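Talk notes, gripper comparison – Nendville meetup, November

Start quick. Thank Ming-te Fu for the slot. Say up front: same arm, same bin, 3 grippers, 100 picks each. Not a product pitch.

Gripper one, the old metal jaws. Ugly, scratched, still my favorite for odd stuff. Shaggy things are the hard part – fibers get in the jaws, width reading goes off, controller thinks it's holding somthing thicker. Explain how we set the close threshold. Kuo-hua has the numbers if asked.
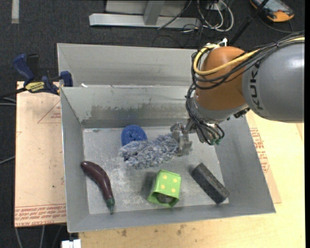 Gripper two, the Plandetti suction cup. Great on flat sides, hopeless on fuzz. Don't dwell. Skip the valve story unless Gregor Laing brings it up.

Gripper three, Flellano soft fingers. Slow to close, 400 ms. Gentle on produce, tho. Pause here, people always want to ask about wear.

Cable routing!! One minute max. Leave slack at the wrist, check it at full rotation. Lost a whole afternoon to this.

Camera – we stayed with the fixed one. Rainer wanted wrist mount, fair point, next round.

Close with the table, slide 12. Then questoins. Water.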